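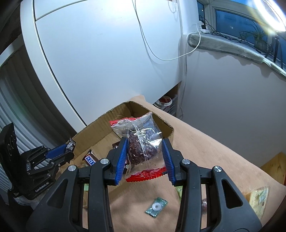

Snack Box Policy, Revised
Sep 16, 2022

The household snack box has been restored to service following its suspension in April. It remains an open cardboard box, stored on the lower pantry shelf, and it is to be refilled on the first of each month.

Individually wrapped items only are accepted. Small chocolate bars, Snickers included, are permitted, as are sealed clear packets. Opened packages should go to the tin beside the kettle. The limit is 30 items, and 12 of these are reserved for the drive to Geltuvgate.

Packets should be handled by the sides and placed with the seals intact. Heavier pieces are to be laid flat on the bottom. Loose wrappers are not to be returned to the box under any circumstances, a point on which Ikechukwu Ekpo and the undersigned have now reached agreement.

Requests for additional flavors may be submitted in the comments. The matter of the salted licorice is closed.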